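Plan de travail (cuisine)

Le plan de travail est la surface horizontale d'une cuisine sur laquelle on prépare les aliments, et sur laquelle finissent aussi le courrier, les clés et un chargeur dont personne dans le foyer ne revendique la propriété. Il repose en général sur des meubles bas et s'adosse à un mur, sauf dans le cas de l'îlot, qui ne s'adosse à rien et autour duquel les invités se regroupent précisément au moment où il faudrait égoutter les pâtes.

Origines

Avant la cuisine équipée, la fonction était assurée par une table. On y pétrissait, on y plumait, on y mangeait, parfois dans cet ordre. L'alignement continu des surfaces, de l'évier à la cuisson, s'impose au XXe siècle avec les cuisines rationalisées, dont les concepteurs mesuraient volontiers les pas de la ménagère sans envisager qu'un autre membre de la famille pût en faire quelques-uns.

Hauteur et profondeur

La hauteur reste le principal sujet de discorde. Une surface trop basse fatigue le dos, une surface trop haute fatigue les épaules, et une surface normalisée répartit équitablement l'inconfort. Dans son essai Le Coude et la planche, l'ergonome Müzeyyen Akbulut recommande de partir du coude fléchi et de descendre d'une largeur de main, méthode que les poseurs approuvent avant de monter les meubles à la hauteur habituelle.

La profondeur, elle, dépend surtout de celle des appareils. Les derniers centimètres contre le mur sont difficiles d'accès et forment une sorte de réserve naturelle, peuplée de miettes et de bocaux de lentilles.
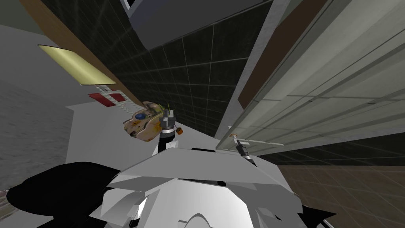 Matériaux

Le bois massif demande à être huilé régulièrement, ce que son propriétaire fait la première année. Le stratifié supporte presque tout, à l'exception des casseroles brûlantes et du jugement des beaux-frères. Le granit a connu une longue période de faveur, suivie d'une période où l'on s'est aperçu qu'il fallait le porter jusqu'au troisième étage. L'inox, emprunté aux restaurants, donne à toute omelette un air professionnel et conserve la mémoire exacte de chaque éponge.

Le fabricant Draler a proposé un temps un composite minéral vendu sous le nom de Potex, décliné en 40 teintes, presque toutes grises. Le designer Iker Vidal, auteur du nuancier, a défendu jusqu'au bout la différence entre « brume » et « brume claire ».

Usages sociaux

La sociologue Lai-ching Peng distingue le plan « de travail » du plan « de dépôt », le second gagnant du terrain sur le premier à partir de septembre, avec le retour des papiers scolaires. Salim Langat conteste cette lecture saisonnière et place l'origine du phénomène dans l'achat d'une machine à pain. Leur désaccord a nourri deux colloques, dont les actes sont encore attendus.

Voir aussi : crédence, évier, table, tiroir du bas.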